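Drorwood Evening Program -- Room Setup and Furnishing
Handout 7: Tables, joins, and what goes on top

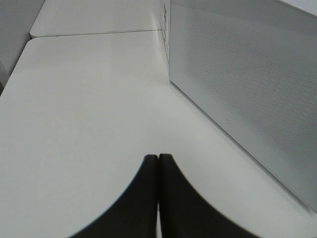 Pushing tables together is the cheapest way to get a big work surface, and most rooms get it slightly wrong. Match heights first. Then check corners. Rounded corners leave a notch where two tops meet, so plan seating away from that spot. White matte tops with rounded corners, set one behind the other, still show a thin dark seam along the join -- pens roll to it, paper catches on it. Big items (a white box with a perforated face, say) go flat on one top, never across the gap.

Terms for the quiz:
seam -- line where two tops meet
run -- tables joined in a row
overhang -- anything past the edge. Avoid.

Matte vs. gloss: matte hides glare, shows pencil. Gloss wipes faster. Riedl chapter 2 has the comparision, read p. 57 only, skip the rest.

White on white: pale top, pale wall, pale equipment. Looks tidy, but edges get hard to see in low light. Edov layout used colored edge tape, Halus did not. Be ready to argue for one.

Before next class
- measure one table at home, top and height
- sketch a run of 2 tables, mark the seam
- bring sketch to room 326, not the usual room

Late sketches go in teh folder by the door.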